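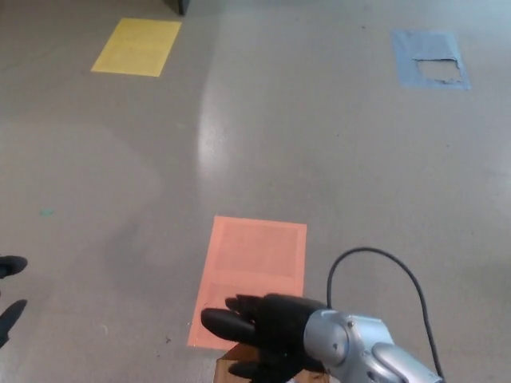 Colored rectangles on a glossy gray floor. The light blue one is torn near its center-right.

The Color Cure

Paint the room blue and people calm down. Paint it yellow and they get ideas. It's a nice story, and a lot of offices are paying for it.

May 7, 2025

The brochure from Skoltix runs 128 pages, and by page nine it has already told me that yellow "unlocks" people. I have read that sentence many times now. I have also sat in a yellow room at the Rostside business park for most of an afternoon, waiting to be unlocked, and came out with a headache and half a crossword.

Skoltix sells color plans. You send in a floor plan, fill out a form on what you want your staff to feel, and get back a set of zones. Yellow is for brainstorming. Pale blue is for focus. Green is for "restoring," a word that covers eating lunch, making private phone calls and staring at a wall. The starter package costs $3,205, not counting paint, and the paint it suggests comes from Nestov, which makes a line just for the purpose. The line has names like Deep Quiet and First Thought. Deep Quiet is light blue.

I went in with a grudge, I'll admit. A former employer of mine once repainted our floor a shade of orange that was meant to help us talk to each other. We talked to each other a great deal, mostly about the orange.

But color does do something to people, doesn't it? Almost everyone I asked believed so, and most had a story. Pink cells make prisoners gentle. Red makes you hungry, so burger places use it. Blue lowers the blood pressure. These claims get passed along like tips on getting wine out of a tablecloth, and very few of the people passing them along can say where they came from.

The pink one has a real history. In the late 1970s some jails in the United States painted holding cells a bubblegum shade, and early reports were glowing. Later tests were much less kind, and a more careful study done decades afterward found no calming effect. The pink stayed famous anyway. A good result gets a headline and a weak one gets a footnote, if that.

The burger theory has its own problem. Plenty of places that sell food are red, and so are plenty of places that sell tires. The coffee shop nearest to the Rostside gate, Mai, is dark brown from the counter to the ceiling, which according to the brochure should make customers feel "grounded and unhurried." I stood in line there behind people who were plainly very hurried. The cinnamon rolls were excellent and I ate one under no color influence that I could detect.

Nga Lại spent six years fitting out offices before she began writing about how they get used. She is blunt about the zones. "When you repaint a room, you also clean it," she told me. "You throw out the broken chairs. You fix the light that buzzes. The boss comes by and asks how everybody is doing. Then you hand out a survey, and people say they feel better. Of course they do. You fixed the light."

Her complaint goes back to a survey that Skoltix quotes on page 31 and again on the back cover. It covered 462 office workers who moved into newly zoned spaces, and 40 percent of them said they felt more creative afterward. It sounds fairly good until you turn it over, at which point the majority of them said no such thing. The survey was done once, three weeks after the move. There was no group that got fresh white walls and new chairs, so there's no way to tell what the yellow did.

I asked Skoltix about this by email. The reply said that the company "does not view color in isolation" and that results depend on the whole environment. I agree with every word of that. I only wonder why the invoice views color in isolation.

There are things about color and light that hold up better. Dark walls soak up light, so a dark room needs more lamps. High contrast helps people with poor eyesight find the edge of a step, and a door painted differently from the wall around it is easier to spot. Color also works as a label. If the forms for one department are yellow and the forms for another are blue, people will put fewer of them in the wrong tray. This is useful and dull, and it can be had for the price of a pack of paper.

The brochure treats labeling as a kind of side dish, two paragraphs near the end. Lại would make it the whole meal. She showed me around one of the Rostside buildings, where each level has a color painted in the stairwell, and said it was the only color choice in the place she would defend. "You come out of the stairs and see green, and you know you've gone one too far," she said. "It doesn't have to make you feel anything."

Then there's the matter of taste, which the color business would like to skip. One person's calm blue is another's dentist's office. Meanings shift from place to place too: white for weddings here, white for mourning elsewhere. Even the same shade changes on you through the day. Deep Quiet, when I saw it in the morning, was a pleasant pale sky. By four in the afternoon, under the ceiling lights, it had gone the color of skim milk. A theory that says this wall acts on the mind ought to be able to say which of the two it had in mind.

I put this to a few of the people who work inside the zones. One liked the yellow room because it had the only window that opens. Another avoided the green area, as the coffee machine there is loud. A third had been in the building since March and had not heard there were zones. She thought they had run out of one paint and started on another.

None of them struck me as fooled, and none seemed harmed either, and I can hear the objection coming: if people enjoy a bit of yellow, where's the damage? Mostly it's in what didn't get bought. That $3,205 would have gone some way toward a door that shuts properly, or a few decent desk lamps. When Lại asks workers what bothers them, she gets the same list each time — noise, heat, bad air, no place to take a call. Wall color comes up now and then, usually from someone who has just been made to look at a new one.

My own walls are off-white, chosen by a landlord I have never met. I tried taping a big sheet of yellow card above the desk while writing this, to be fair to the idea. It was up for two days. On the second evening one corner came loose, and I took it down and used the back of it for a shopping list.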